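4.2 Grasp planning for flat objects

Thin objects are a difficult case for the Petek planner. The depth difference between such an object and the table is close to the noise of our sensor, so the segmentation step often joins the two surfaces into one. We therefore take the outline of the object from the colour channel and use depth only for the height of the table plane. The planner then samples 200 grasp candidates along the outline and removes those for which one finger would enter the table.

The remaining candidates are ranked by the cost in Eq. 3. A clipboard is useful for testing this ranking, as its clip is higher than the board and gives a second place to grasp (Fig. 4).
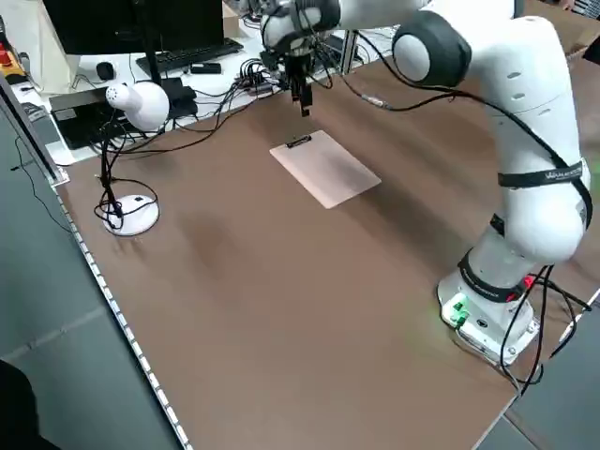
Tollow Reports in Robot Software, Vol. 2, p. 43

Figure 4. Workspace with the clipboard lying diagonally below the two-finger gripper. The desk lamp stands on the left side of the table.

Shadows were the main source of wrong outlines. When a shadow touches the object, the colour threshold follows its border and the outline becomes too wide – the planner then proposes grasps on the bare table. We added a check which compares each outline segment with the stored shape of the object and rejects the segment if its direction differs by more than 34 degrees. The check runs before sampling, so it does not change the planning time in a noticeable way. It cannot help when the stored shape is missing, and we leave this case for later work.

Related articles
Collision checking with cached table planes – L. Pawlak
Cemen: a logging tool for arm controllers – B. Duda
Calibration drift in the Hovau camera driver

Contact the editors | © Tollow Reports | Back to top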